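I've been reading about political spouses again, which is what happens when I can't sleep at 4 in the morning. My mate Calum Forsyth reckons they should keep out of public life altogether. Nobody voted for them, he says, so why should they get an office and a cause?

I don't buy it. I was 12 when our council leader's wife started going round the local schools talking about reading, and she was miles better at it than he was at anything. She listened! She remembered names! He cut ribbons and looked at his watch.

What does bother me is the money. If someone has staff and a budget, I want to see it written down – who pays, how much, and who signs it off. We were promised that sort of list back in 2000 and I'm still waiting for it.

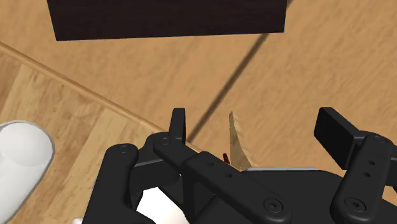
And please, let them have their own opinions. Two people can share a kitchen and disagree about taxes (we manage it in our house most weeks). I'd trust a leader more if the person across the breakfast table argued back now and then.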